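2133 and counting

25/04/2026
By Agnese Lūse

The Brikar project now has 2133 recorded examples of two robot arms handling everyday objects – this month's star being a screwdriver and a green basket. 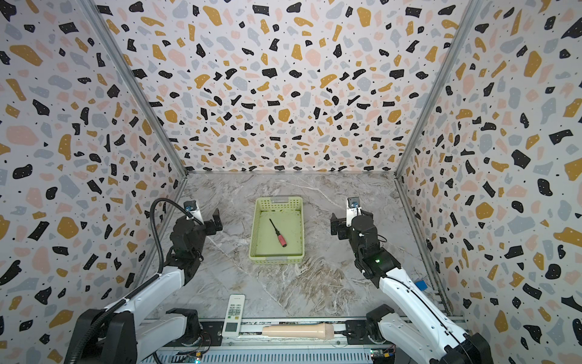 How many examples does one task need? We budget 753 for each, then throw out the ones where the operator sneezed.

Erkton has asked for 16 more tasks by January. We have agreed to 20 – a decision made, naturally, by people who don't do the recording.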